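4 组合商品的可售套数推算

4.1 问题的来由

上一节讨论了单件商品的库存字段如何在店铺后台与页面组件之间传递。到了组合商品这里,事情一下子变得有意思起来。一个组合由若干成分构成,成分本身又往往单独出售,有的还同时出现在别的组合里。店铺后台通常只为成分记账,组合自己并没有一份真实的库存,页面上显示的“可售”其实是算出来的一个数。这个数怎么算、什么时候算、算完之后放在哪里,三个问题各有各的做法,而我们在整理31家店铺的配置时发现,商家对这三件事的理解差别之大,远远超出动手之前的预想!

最常见的写法是取最小值:对每个成分,用现有数量除以该成分在组合中的用量,向下取整,然后取所有成分中最小的那个结果。写成式子是

S(b) = min floor( q(i) / n(i,b) ),i 取遍组合 b 的成分 (4)

其中 q(i) 为成分 i 的现有数量,n(i,b) 为组合 b 每套所需的成分 i 的件数。式(4)简单、好懂,也容易向店主解释,我们很喜欢它。只是它默认了一个前提,即这一刻所有成分都只为这一个组合服务。只要有两个组合共用同一个成分,两边页面上显示的套数就不能相加,而购物车并不知道这一点。

举一个样本里的例子。某店铺销售早餐礼盒和下午茶礼盒,共用一种烤饼干。饼干余量为17件,早餐礼盒每套用2件,下午茶礼盒每套用1件,其余成分都很充足。按式(4),前者可售8套,后者可售17套。两个页面各自都没有说错,可是一位顾客若把8套早餐礼盒放进购物车,下午茶礼盒的真实上限立刻变成1套,而那一页仍然写着17。顾客可以继续往购物车里加,直到结算时才被拦下来,有的店铺甚至连结算时都不拦。

4.2 三种推算时机

我们把观察到的实现按推算时机分成三类。

第一类是保存时推算。店主在后台编辑组合或成分,保存的一瞬间,插件把套数写进组合的库存字段,此后直到下一次保存都不再变化。这种做法对前端极为友好,页面组件只需读一个字段,缓存也好处理。代价当然是陈旧。成分单独卖出去之后,组合字段不会跟着动,店主若不天天打开后台,数字就慢慢失去意义。样本中采用这一类的店铺大多商品不多、更新很勤,店主自己就是那个定时任务,日子过得倒也顺当。

第二类是事件推算。每当成分库存发生变化,后台发出一个事件,插件据此重算所有包含该成分的组合。这是我们最初认为最理想的方案,写原型时也写得最开心。麻烦出在事件的合并上:一张订单里若含有同一组合的多个成分,后台会接连发出多个事件,中间状态全部落到页面上。顾客在这短短的间隔里刷新页面,看到的套数可能比下单前和下单后都低,或者先降后升。对于库存充裕的商品,这种抖动没有人会在意;对于只剩最后几套的组合,“售罄”两个字闪了一下又消失,客服那边就会收到询问。

第三类是读取时推算。页面请求到达时,组件取回全部成分的数量,当场算出套数。数字最新鲜,也不需要任何回写。缺点是请求量随成分数增长,列表页尤其吃力:一个分类页上若有许多组合,而每个组合又有五六个成分,请求不加合并的话,页面会明显变慢。我们后来把成分去重后一次取回,再在组件内逐个组合计算,情况好了很多,这一点在4.4节细说。

三类做法并不互相排斥。Unance 的组合模块就混用了第一类和第三类:列表页读保存值,详情页现算。我们觉得这个折中相当漂亮,它抓住了顾客行为的一个特点,即在列表页上人们只关心有没有,到了详情页才关心有几套。不过两处数字不一致时,页面需要有一个明确的优先顺序。我们建议凡是详情页算出零套的组合,立即把结果回写到列表所用的字段,其余情况则允许暂时不一致。

4.3 拣货粒度与套数的关系

推算套数时还有一层常被忽略的因素,即成分在仓内是以什么粒度被取走的。若仓库先把组合装成整套再上架,那么已装好的套数应当单列,成分余量只用来推算还能再装几套;若订单到达后逐件取出成分再拼套,则只有成分余量有意义。逐件取放是后一种情形的基本动作,夹爪夹持单件食品的样子见图3。两种粒度对应两套记账方式,混在一起就会重复计算:已装好的礼盒里那几件饼干既算在整套里,又算在散件余量里。

我们因此把式(4)改写为

S(b) = p(b) + min floor( ( q(i) − r(i) ) / n(i,b) ) (5)

其中 p(b) 为已装好的套数,r(i) 为成分 i 已被占用但尚未出库的数量,q(i) 改为只计散件。占用量包括待付款订单、客服手工保留的件数,以及已经下达但还没有完成的装套任务。式(5)只比式(4)多出两个量,可是正是这两个量让店主和仓库第一次能够看着同一个数字说话。写到这里我们仍然觉得很兴奋,因为改动实在很小,而对账时减少的争执实在不少。 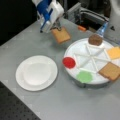 需要说明的是,r(i) 的来源在各店铺之间差别很大。有的后台提供现成的占用字段,直接读取即可;有的后台只有“现有”和“可售”两个字段,占用量要靠相减得到;还有一部分后台在顾客付款之后才扣减库存,付款之前没有任何占用记录。对最后这种情况,我们在组件侧维护一张临时占用表,记录进入结算流程的购物车,超时释放。超时取多长是一个经营上的决定,交给店主自己设置,我们只提供默认值和一段说明文字。

装套任务也需要小心处理。任务下达时,成分转为占用;任务完成时,占用清除,散件减少,p(b) 增加。这三步必须放在同一个事务里。早期版本把它们分成三次写入,结果在两次写入之间读取的页面会得到偏低或偏高的套数。偏低只是少卖一会儿,偏高则可能超卖,后者显然更棘手。若后台接口不支持事务,我们建议按“先减后加”的顺序写入,让中间状态始终落在偏低的一侧。

拆套是装套的反过程,样本中的多数店铺没有正式流程。某个成分单独缺货,店员顺手拆开一套装好的礼盒取出一件寄走,剩下的成分放回货架,后台却什么也没有记。Sitompul 的仓储表格为此设了一个“拆回”按钮,点一下就把一套变回散件,同时写入一条记录。功能很不起眼,可是真好用,我们在原型里几乎原样照搬了这个思路。

4.4 共用成分的分配

回到共用成分的问题。设成分 i 同时出现在若干组合中,我们希望各页面显示的套数满足两个要求:任何一个页面单独来看都不虚高,顾客把几个组合同时放进购物车时也能得到及时的提示。第一个要求式(5)已经满足。第二个要求无法靠页面上的一个数字来满足,必须引入购物车的上下文。

我们比较了两种处理。第一种是预先切分,给每个组合划定份额,各自用各自的。好处是页面数字可以相加,坏处是份额用完之后,别的组合名下的成分仍然闲着,店主看着仓库里有货却卖不出去,心情可想而知。Hasberg 的早期插件采用了这种切分,允许店主手工调整份额,对促销期间必须保住某个主推组合的店铺来说仍然是合适的选择。

第二种是共享池,所有组合从同一个余量中取用,组件在每次加购之后,以购物车内容为条件重算相关组合的套数:

S(b | c) = p(b) − c(b)' + min floor( ( q(i) − r(i) − u(i,c) ) / n(i,b) ) (6)

其中 c(b)' 为购物车 c 中由已装好的套数满足的部分,u(i,c) 为购物车中需要动用散件的部分对成分 i 的总消耗。式(6)要求先决定购物车里的组合由哪一部分满足。我们规定先用装好的,再用散件,这与绝大多数仓库的实际习惯一致,计算也最省事。

以前文的礼盒为例,假定没有装好的套数,也没有其他占用。购物车里放入8套早餐礼盒后,u 等于16,下午茶礼盒的条件套数随即变为1。页面若能在这时把数量选择器的上限改成1,并附上一句简短的说明,顾客就能自己决定要不要调整。我们试过几种说明的措辞,最后留下的是“与您购物车中的商品共用部分内容,目前还可加购1套”。句子稍长,可是读得明白,店主们也愿意直接拿去用。

计算量方面,式(6)乍看很重,实际运行却很轻快。原因在于一次加购只影响与该组合有共同成分的组合,把“成分到组合”的关系预先建成索引,沿索引走一步就能找到全部需要更新的对象。样本中的组合一共有1,461个,绝大多数只和少数几个邻居共用成分,索引建好之后,更新一次购物车几乎感觉不到延迟。只有一种结构值得留意,就是所有组合都含有同一只礼盒包装。包装一旦作为成分入账,索引就会把全店的组合连成一片,每次加购都触发全量重算。对此我们允许店主把包装类成分标记为“宽松”,仅当其余量低于设定的门槛时才参与推算。

4.5 页面上的呈现

数字算对之后,怎么显示同样值得花心思。我们倾向于在余量充足时只显示“有货”,余量偏低时才给出具体套数。具体套数一旦给出,顾客会把它当作承诺,而共享池中的条件套数恰恰是会变的。把它限制在余量偏低时出现,变化的幅度也小,解释起来容易。

限制因素也可以显示出来。式(5)取最小值的那个成分,我们称之为瓶颈成分。后台把瓶颈成分列给店主看,几乎在所有店铺都得到了欢迎,因为补货时一眼就知道该先补什么。至于是否向顾客展示,意见就不那么一致了。Ilham Lubis 在参与评审时主张展示,理由是顾客有时愿意接受替换:“告诉我缺的是那包茶,我多半会说换一种也行。”我们据此做了一个可选的替换入口,店主为成分预先指定替代品,瓶颈成分不足时,组合页会出现替换选项,选中之后套数按替代品的余量重新推算。

替换入口带来了一个很有趣的连带问题,就是替代品自身也可能是另一个组合的成分。若替换不受限制,店主会发现本来卖得好好的组合因为别处的替换而突然缺货。我们给替代品设置了保留量,低于保留量时不再提供替换。保留量默认取该替代品所在组合中单套用量的最大值,这是一个很保守的取法,店主可以随时调高。

售罄状态下的页面则应当区分两种情形。一种是瓶颈成分暂时缺货而其他成分充足,这时候提供预订是合理的,到货时间也只取决于一种成分。另一种是多个成分同时缺货,到货时间要看最晚的那一个,我们建议不显示预计日期,只保留组合说明和成分清单。Braltness 的主题模板把这两种情形画成同一个灰色按钮,看起来整齐,顾客却分不出差别;我们在原型里把按钮文字分开之后,模板其余部分一行都不用改。

4.6 退货与取消

取消订单时,占用释放,散件余量不变,处理起来很干脆。退货要复杂一些,因为退回来的可能是整套,也可能只是其中一件。整套退回且包装完好的,可以计入 p(b);包装已经打开的,应当逐件检查后计入散件,或者不再入账。食品类成分一般不重新入账,这一点由店主在成分上设置,组件只负责遵守。

部分退货时,退款金额的分摊与套数推算无关,可是两者共用同一份成分清单,所以我们顺便检查了清单的版本问题。店主常常在销售期间调整组合内容,比如把两小袋换成一大袋。如果退货时按现行清单处理旧订单,入账的成分就会与实物不符。解决办法是在下单时把成分清单复制一份存入订单,此后无论组合怎么改,旧订单始终按旧清单走。复制会多占一点存储空间,不过每张订单只有几行,完全可以接受。

清单版本还影响到已装好的套数。内容调整之后,按旧清单装好的礼盒仍然在架上,能不能继续按新组合出售,要由店主判断。原型在保存新清单时会询问一次:保留、拆回,或者转为一个单独的旧款组合。选择“转为旧款”时,p(b) 整体移到新建的旧款名下,旧款不再装套,卖完即止。这个选项原本是为了测试方便临时加的,后来用的人比我们设想的多得多,于是正式保留下来,并在下一节的接口定义中给出对应的字段。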